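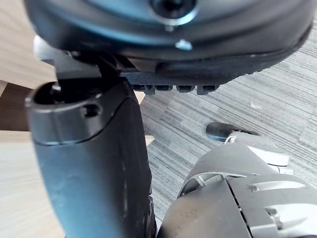 Rounded dark gray housing with a recessed black screw set in a lighter collar

Housing (casing)

A housing, also called a casing or shell, is the outer covering that closes in the working parts of a made object. Housings are found on kettles, lamps, power drills, clocks, telephones and thousands of other everyday things, and they are usually the first part anyone sees or touches. A good one is a small marvel! It keeps dust and fingers out, holds everything inside in line, and still comes apart when something needs fixing.

Shape and surface

Rounded housings are popular for good reason. A curve spreads a knock over a wider area than a flat panel does, and it wipes clean without leaving dirt in the corners. Flat-sided housings are easier to stack and to cut from sheet, so they remain common on electrical boxes and cabinets.

Finish matters as much as shape. Gloss picks up reflections and makes a curve look deeper and smoother, while matte hides fingerprints nicely but can show pale rub marks where it brushes against other things. Many makers mix the two, with gloss on the broad faces and matte at the grips and edges. Gray in all its shades, from near-silver to charcoal, is a long-standing favorite, partly for the way it goes with everything else on the bench.

Fasteners

Most housings are held shut by screws, clips or both. A recessed screw sits in a well below the surface, where it can't snag a sleeve or scratch a table. The well may be ringed by a raised lip or collar, a lovely little detail that guides the driver to the screw and stiffens the material around the hole. Fasteners set in a row are often spaced evenly to share the load along a rim.

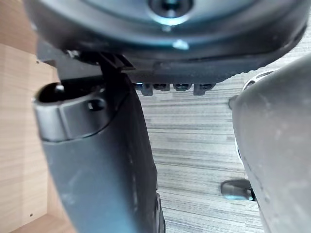 Vikas Rathore takes a harder line on fasteners, writing in the Warthorpe repair newsletter that a shell should never need more than 4 screws, and that every hidden clip is "a broken clip waiting for its owner." Readers of the newsletter were split on the point, with several defending clips on small, light items such as remote controls.

Seams and rims

The line where two parts of a housing meet is called a seam or parting line. Some designers try to make it vanish. Others celebrate it with a groove or a band of contrasting color, and the results can be wonderful. A dark rim under a pale shell makes the upper part look lighter and also disguises the gap, which is handy when the fit is less than perfect.
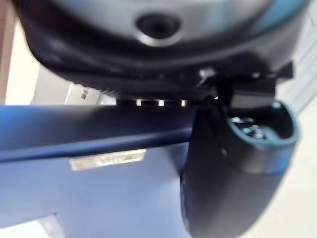

Gray domed housing with a black rim, and a small silver label plate on a blue casing

Label plates

Makers have long fixed small plates to their casings to carry a name, a model or a serial number. Plates may be printed, stamped or engraved, and are glued, riveted or screwed in place. They have a keen following among collectors. The Lodhi collection, shown each April, holds 358 of them, including 6 from the Kerkari lamp works that still have their original rivets.

Care

A soft damp cloth suits most housings. Abrasive pads dull a glossy finish quickly.

See also: Bezel; Enclosure; Nameplate; Parting line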